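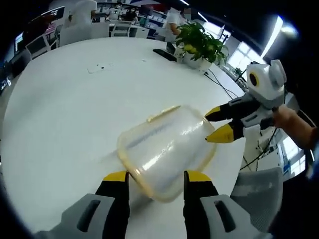

Fitting and Closing the Lid

Your Hodimo container is clear, rectangular and rounded at the corners. The latches are pale yellow so that you can find them.

1. Set the container on a flat table with room on all sides. If you use a table cover, smooth it first. A box standing on a crease will rock, and you will blame the lid.

2. Lay the lid on the table, away from the edge, with all latches open. An open latch should stand away from the rim. If it is folded under, you will be back at this step shortly. 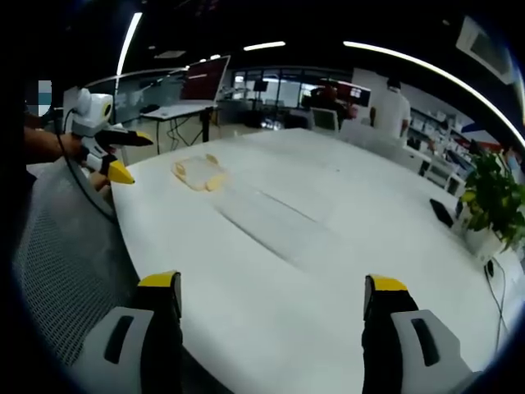 3. Fill the container, stopping 2 fingers below the rim. The 700 ml size holds 700 ml of soup only in the sense that a suitcase holds everything you own.

4. Lower the lid evenly and press along the rim until it sits level. Close one latch, then the one opposite. Going round in a circle lifts the far side – Dwynwen Maddocks of our help desk takes this call most Sunday evenings.
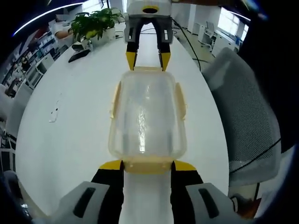

A closed latch lies flat against the wall and clicks. If it closes in silence, open it and look for rice.

Caution: Do not heat the container with the latches closed. Do not put the lid in water hotter than 80 °C.

Note: Lids from the older Parry range look as if they fit. They don't. Spare latches are sold in bags of 8.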